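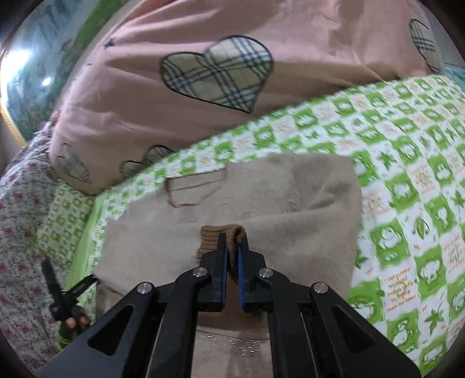 September, notebook, equipment planning

The Rolomstead quote for the next batch of hand grippers came back at 214 a unit, and I have been trying to make it look smaller by writing it in pencil. We want 14. The budget line is 2000. I did the multiplication twice and got the same rude answer both times, so it's nine this round unless somebody finds a drawer with money in it.

Pads are the part I'd underbudgeted. Every pinch on a ribbed cuff, like the brown one on the beige sweater, goes through those two thin blue strips, and Rolomstead sells them only in packs of 100. That is a lot of blue strip. Nurico will do smaller packs but wants us to open an account first, with a form that asks for our fax number.

Kaewsai offered a cheaper gripper with one-piece jaws and no replaceable pads at all. Saves money until the first worn jaw, then you buy a gripper. Put down as "no, but politely."

Garments: knitwear stays on the Zesosham list. I'd cut it to save on laundry and was told, correctly, that a project about folding clothes should own some clothes. Sweaters back in, second-hand. Bedding we can bring from home, which explains nothing about anyone's taste and I won't be asking.

To do: ask Rolomstead whether nine gets any discount, price spare pivot pins, find out if we have a fax number.

2 min read
3 comments
14 shares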